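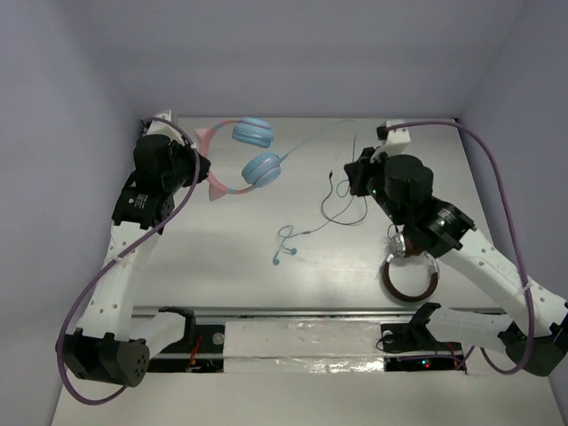

Cleaning up a spoken recording takes longer than making one, and most of the time goes into problems that could be heard on the first listen. These steps cover a single voice recorded at home, such as an oral history, a talk or a chapter of an audiobook. You need a computer, any free audio editor and a pair of headphones on the table next to you. Laptop speakers hide low hum and mouth noise, so do not use them for anything except a final check.

I worked this out while editing interviews for the Midtbø local history project. Hjørdis Engebretsen recorded them in kitchens and living rooms, and nearly every one had a refrigerator in it.

Before you start

Make a copy of the original file and put it in a separate folder. Work only on the copy. Save the project under a new name at the end of each step, with the step number in the name. If you go too far in step 3, you can go back to the step 2 file and lose ten minutes of work instead of an evening.

Set your listening volume once, at a level where normal speech is comfortable, and leave it alone. If you keep turning it up, you will start removing sounds that no listener would notice.

Step 1. Listen all the way through

Do not edit yet. Put a marker wherever something bothers you and type one word on it: hum, click, cough, door, repeat. Most editors let you drop a marker with a single key while the file plays. Look up which key yours uses before you begin.

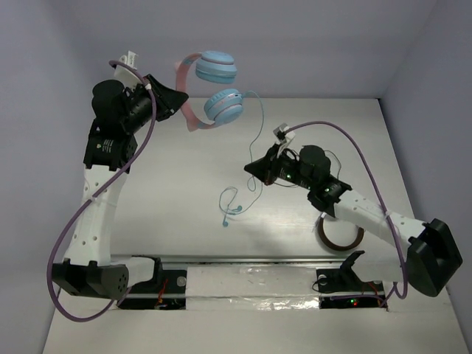 Headphones with a pink headband, light blue ear cups and a thin light blue cable.

Closed ear cups are better for this than open ones if there is any noise in your own room. A cable is fine, and it saves you from the small delay that some wireless pairs add. That delay makes it hard to place a marker on a short click.

Step 2. Take out the steady noise

Find two or three seconds where nobody is speaking and only the room can be heard. Select that stretch and use it as the noise sample for your editor's noise reduction tool. Then select the whole file and apply a light setting. I start at 6 dB and rarely go past 10. If the voice begins to sound watery or hollow, undo it and use less.

A hum from house wiring sits at 60 Hz in the United States and 50 Hz in Norway, with fainter copies at multiples of that number. A notch filter at the right frequency does less damage than heavy noise reduction.

Step 3. Fix the marked spots

Go from marker to marker. For a click, zoom in until you can see the spike and use the repair tool on that part only. For a cough between sentences, paste room sound over it. Do not cut to silence. A gap with no sound at all is more noticeable than the cough was.

Leave breaths in, but lower the loud ones by half. Leave pauses in too, unless they run past 4 seconds. In an interview, a pause before an answer is often part of the answer.

Step 4. Even out the level

Apply gentle compression, with a ratio of 2:1 or 3:1, then normalize the peaks to -3 dB. Listen to the quietest passage and the loudest one back to back. If you still want to reach for the volume, adjust those passages by hand.

Step 5. Export

Export a WAV file to keep and an MP3 to share. For one voice, mono at 96 kbps is enough. Put the speaker's name and the place in the file name. Ours look like this:

midtbo_granstrom_oda_edited

Play the finished MP3 once on ordinary speakers in another room. Write down anything that needs changing and fix it in the project file, then export again.

Last updated 6 Jul 2019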